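November, kitchen notes, evening

Started after lunch today and went until the light got bad. 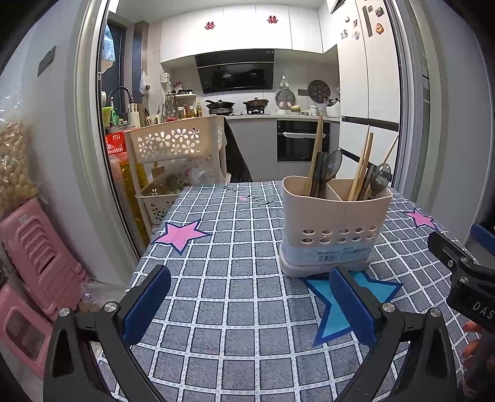

The plan for the week is 686 takes across the homes on the Siltmont list, and Szu-yu wants them spread evenly so no single kitchen takes over the set. My share of today was chopsticks and spoons, in and out of the holder. I did 33 takes before I stopped to look at any of them. That was a mistake. In 8 of them I had started moving before the recording was running, so the reach is missing and the take begins with the fingers already closed. I marked those as bad and did them over.

Chopsticks are harder than spoons. If I come in straight from above, the pads close on two sticks when I only want one. Coming in low and turning my wrist a little works better, but then I have to be careful not to knock the holder. Sebastian says a bump is fine as long as the pickup is clean. Selvaraj says a bump is a bump and should get a tag. I tagged them all and wrote a note to both so they can settle it.

The dark spoons are see-through, and I expect trouble with those. Tincuța had a batch from Jiden last month with clear cups, and the model kept closing short of the rim. She asked for 20 extra spoon takes from me, with the holder turned a bit each time. I got through those by four. My wrist was sore by then and my pace dropped, and you can tell from the take lengths. The early ones are quick and the late ones drag. I left them in. Adalberto wants slow ones anyway.

Things to remember for tomorrow:
Say the task name out loud before each take, not after.
Move the holder between sets. I left it in one spot too long this afternoon.
Do putting back as its own set. I have far more takes of pulling out.
Charge both batteries tonight.

The upload to the Wultow drive stopped twice and then went through. Szu-yu wrote back that the first set looks usable but that I hold still too long before closing. I know I do it. I line things up, wait, and then squeeze, and the model will learn the wait along with the rest. Tomorrow I will try to close as I arrive — even if I miss a few.

Stanciu moved the call to nine, so I can't start before ten. Bowls are next on the list, then lids. Ate late, rice and eggs. Going to bed.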